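Arm stops short above the sink basin after moving the base – what did I miss?

Asked in: Simulation and cell setup
June 2020
166 views, 3 answers

I keep a simulated kitchen cell going for our group. The arm is mounted in front of the counter and has to reach into the sink, close on a small object in the basin and lift it out. It ran fine until I shifted the base to the left in February. Now the arm gets over the basin, the gripper points down the way it should, and then the planner gives up before the last part of the descent. It fails on 37 runs out of 40 or so. No collision is reported. I'm on Fliker with the stock Bultholm arm file.

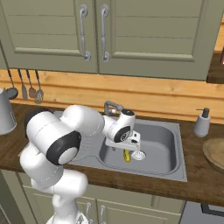 I have already checked the joint limits and reloaded the gripper file. Making the planning time longer did nothing. Moving the object toward the drainboard side didn't help either. Do I have to put the base back where it was?

Answer 1 (accepted, 9 votes)

You probably don't have to move the base. Check the collision shape of the sink first. When Fliker imports a sink as one mesh it wraps it in a convex hull by default, and a hull has no basin in it. As far as the planner knows, the counter is solid all the way across. You get no collision report because the planner throws the goal out before anything moves.

Turn on the collision view and look at the basin. If it has a lid on it, set the sink to decomposed and import again. Then do the faucet as a separate body – otherwise its hull can fill in part of the space the wrist needs.

It may have worked before February if your old scene file had the setting saved and the new one was built from a fresh import. Mine did that.

Answer 2 (2 votes)

Could also be the tool offset. After I moved a base in Puker the offset went back to zero and the fingers were 3 cm off. Measure from the wrist flange to the fingertips and compare it with the value in the file.

Answer 3 (0 votes)

I had the same thing and just reinstalled, works now. Using Ha though, not Fliker.

Comment from the asker

It was the hull. The basin was closed over in the collision view. Decomposed the sink, split off the faucet, and it reaches the bottom with the base left where it is. Tool offset was OK.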